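Subject: Re: [familytrips] cabin or lake hotel for April??
Date: January 13, 2023

> We have 12 of us going now, ages 4 to 71, and can't agree on anything.
> My sister wants the cabins at Grulidell, my dad wants the hotel on
> Boonchu lake with the breakfast. Has anyone done either one with
> little kids and grandparents together? Also is the shuttle any good
> or do we need to rent a van.

Typing this between errands so sorry in advance.

We did Grulidell two years ago, same kind of group. Loved it, but the cabins are on a hill and the steps are steep. My mother-in-law went up and down once a day and that was it. Ask for the lower row by the office. You have to call, the website won't let you pick.

Paid 467 a night for the big one, sleeps 8, so you'd need a second cabin. No idea what it is now. Kitchen was decent. Bring your own coffee filters and dish soap.

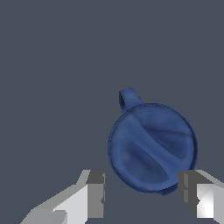
Image credit: Titov

Hotel at Boonchu I've only stayed at without kids. Breakfast is good, your dad is right about that. Rooms are small tho and teh walls are thin. Pool was closed in April when we went, they don't open it till the weather turns, so check before you promise the 4 year old anything!!

Shuttle: skip it. Disari runs it and it only goes 5 times a day, last one back is before dinner. Rent the van. We drove 156 miles from the airport with one stop and it was fine, car seats and all.

If it was me, cabins for the first part, then a night or two at the lake at the end so the grandparents get a real bed and a elevator. More packing but everybody gets their thing.

Cancellation is stricter at Grulidell, read that page. We lost a deposit once.

Gotta run, will look for the cabin office number tonight and send it to the list.

Good luck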